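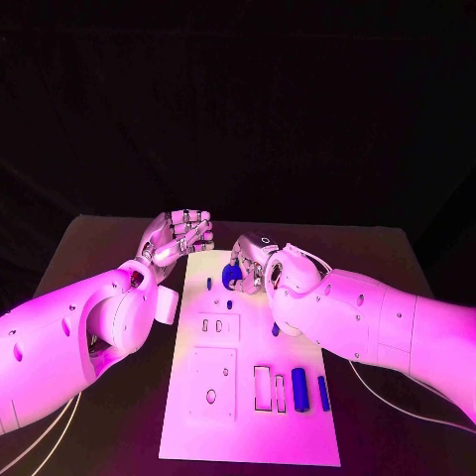

Who we are

Clanico is a small robotics research company in Statard, and what we care about, more than is probably healthy, is getting robot hands to put things where they belong. We started with six people and a very long list of household and workshop jobs we hoped to study, and over time the list shrank until it was nearly all pegs and slots. Visitors sometimes expect something grander when they come through the door! But anyone who has tried to slide a snug part into a snug hole with the lights low and a stiff glove on will know why we have stayed with it so happily for so long.

Most of our work happens at a table, over a white board we call Cusi. It has plates with holes and slots in them, and blue parts that come in different shapes and thicknesses, some of them short and stubby and some long and slim. Two arms reach over it, each ending in a hand with jointed fingers. We like a hand for this, even though a simple gripper would be easier to look after, because we want to learn how fingers should hold a part while it is being turned and lined up.

How Mumulis works

Our method is called Mumulis, and it grew out of a habit we noticed in ourselves. When people fit a part into a slot they don't aim perfectly and then push. They get close, they touch the edge, they feel which way it gives, and they fix the angle as they go. So Mumulis learns in two stages. The first covers the reach and the grasp, and comes from demonstrations in which one of us guides the arms. The second covers only the last little stretch before the part goes in, and there we let the robot practice small corrections over and over, keeping the misses along with the successes.

We also change the lighting a great deal while we record, from plain white to strong pinks and blue-violets (it does make for some odd evenings in the lab). A policy that has only ever seen a blue peg under one lamp tends to lean on that exact shade of blue, and we would much prefer that it learn the shape.
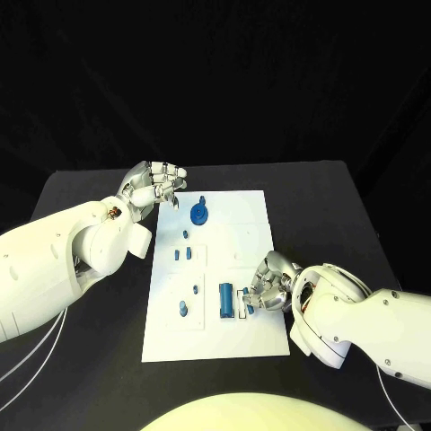
Do you throw away the attempts that fail?

We keep them. A failed attempt is labeled with the point where it went wrong, and the correction stage trains on it together with the good ones.

The current Mumulis set holds 2,310 attempts, and every one of them has been watched from start to finish by a person on our team. It is slow work and we have been told more than once that we could automate it. Maybe one day we will, but so much of what we know came from sitting there with a cup of coffee, noticing that a thumb was placed a touch too low,

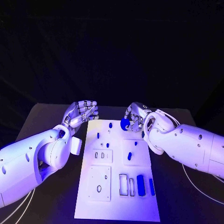 or that a wrist had turned early and left the fingers with a poor angle for the slot. Those notes go back into the next round of demonstrations, and they are also where most of our ideas for new plates on the Cusi board come from.

We are still a long way from done. Round parts are kinder to us than flat ones, and the narrow slots give us the most trouble by far. If you work on similar problems, or teach a class that would enjoy a visit, please write to us at the Statard lab. We close for part of August, and the rest of the year we are very glad of company.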